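Re: [allotments-chat] Blight again, and what to sow after

Wiremu Whitelaw wrote:
> Lost the whole row by the shed. Is it worth putting
> anything in now or do I just cover it till spring?
> Also has anyone tried Ullov? Seed list says 400 in a packet.

Oh Wiremu, what rotten luck! Mine went the same way last year and I sulked for a fortnight.

Don't cover it yet – you've still got time for broad beans if you get them in during October. Ullov is the small early pea, isn't it? I had 3 rows and the mice had most of them (greedy things), so I'd start yours off in pots indoors.

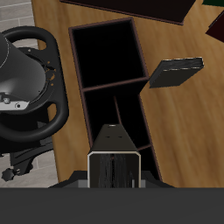 Tiago Godinho swears by garlic after spuds and he gave me a few bulbs of Gouveia to try. Far too many for my plot, so shout if you want some. I'm usually down there by 3 and I'll leave them in a bag on your gate.

Burn the tops, by the way, don't compost them!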